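Notebook — packing bench, February

Repacking the finned modules, trays and bags. Started 9:40.

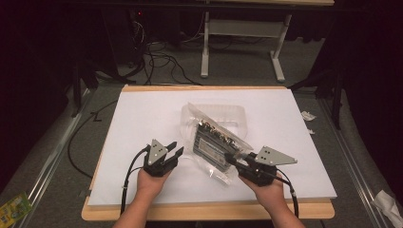 Where things stand

The Rako modules have been living in the cardboard carton they came in, each in whatever bag was nearest. Mwanahawa wants them ready to go to Kashindye by the end of the month, one module to a bag, one bag to a clamshell tray, label on the lid. I did the first part of the batch this morning on the big white board and will finish the rest after the Bisico order is out of the way.

The board is staying on the table. Dark parts and small screws show up on it, and the bare wood was picking up tape residue. It overhangs at the near edge, so don't lean on it there. I want to trim it but the good saw is over at Kidum.

Bags

Clear bags, the longer size. The short ones fit the module on paper but the fins catch at the mouth and the plastic goes white at the crease. With the longer ones there is enough slack to fold the open end under once, and that is all the closing they need inside a tray. No tape on the bag itself. Uyên had to cut three open last month to get at the serials and nicked one of the connectors doing it.

Module goes in connectors last, so they end up near the mouth. Push the air out with a flat hand before folding. If you skip this the lid rides up on one side and pops in the carton.

The bags are slippery on the board. Slide the tray over to the bag, it's easier than chasing the bag around.

Trays

Rounded-corner clamshells, from the open sleeve on the lower shelf. Recess is long enough for the bagged module with the fold tucked under, but only lengthwise. Diagonal looks like it fits until you close it. Check both long edges of the lid, then the corners. The corners feel shut before they are.

Found two trays with a split at the hinge. Put them in the scrap bin. The remaining sleeve looked fine but I didn't open all of it.

Do we want foam under the fins? I tried a thin strip and the lid would not close flat. Left it out. The bag takes up most of the play anyway. Uyên thinks a single sheet of tissue would do the same job — try on the next lot.

Labels

Printer is set to 80 mm wide, which is too long for the flat part of the lid and wraps over the rib. Changed it to the next size down and reprinted. Old roll is in the drawer, still good for cartons.

Write the serial on the label by hand for now. The scanner reads through the bag if there is no crease over the code, otherwise it beeps and gives you nothing. Smooth the bag first.

Stock

Trays: about 200 left on the shelf, going by the sleeves.
Long bags: one box, opened today. Mwanahawa is reordering.
Labels: plenty.

To do

— Finish the batch, then tape cartons.
— Ask Kidum when the saw is coming back.
— Tissue test with Uyên.
— Move the short bags off the bench shelf so they don't get picked up by mistake.
— Carton 13 has a soft corner, swap it before it gets filled.

Stopped 11:50. Rest after lunch.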